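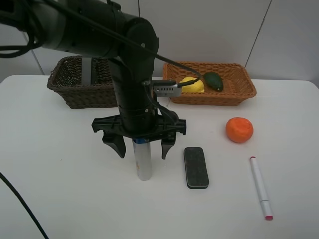

Grenley Minor Hockey parents and players board
Thread: Moving the U15 practice to 6 a.m.?

carter_a
Has anyone else seen the draft ice schedule for January? U15 rep loses the 7:30 evening slot at the Pendimow rink and gets 6 a.m. instead. We live 2 concessions past Montoya and that means leaving the house at five.

rubaw
Saw it. My understanding is the evening ice went to the women's league, who asked for it back in the spring. They pay full rate and we don't.

slotline9
They have three teams. We have nine. Doesn't add up to me.

rubaw
They also had no prime time ice at all last season. One evening slot is fair.

N. Kuroda
I coach the U13s and we did mornings for two seasons. Attendance was better than evenings, if anything. Kids skate hard for the first half and get sleepy by the end, so do your systems work early and finish with a scrimmage. Bring a toque for the bench.

carter_a
Fine for U13. Mine has to be on the high school bus at 7:40 and the bus doesn't go past the rink.

hwy_hab
Could you swap with Montoya? They were short a morning last year and had an evening going spare. Arnaldo Rocha did their ice then, not sure if he still does.

slotline9
Montoya charges $900 extra for the block if you're out of centre. Somebody has to cover that and it won't be me.

hwy_hab
Split over the whole roster it isn't terrible. I'd sooner pay it than drive in on black ice at that hour.

slotline9
You'd be driving to Montoya on the same road.

hwy_hab
In the evening, after the plow's been through.

ulla_s
Ulla Sjöberg here, U15 manager. The schedule is a draft and comments are open until the end of the month. Email me, please – posts on here don't get counted. I've asked Montoya about a swap and am waiting to hear. The $900 figure is from last season and may have changed.

carter_a
Thanks Ulla, sent.

rubaw
Does the lobby even open that early? Last time we stood in the parking lot until someone came with a key.

N. Kuroda
Side door by the Zamboni bay. It's unlocked at 5:40.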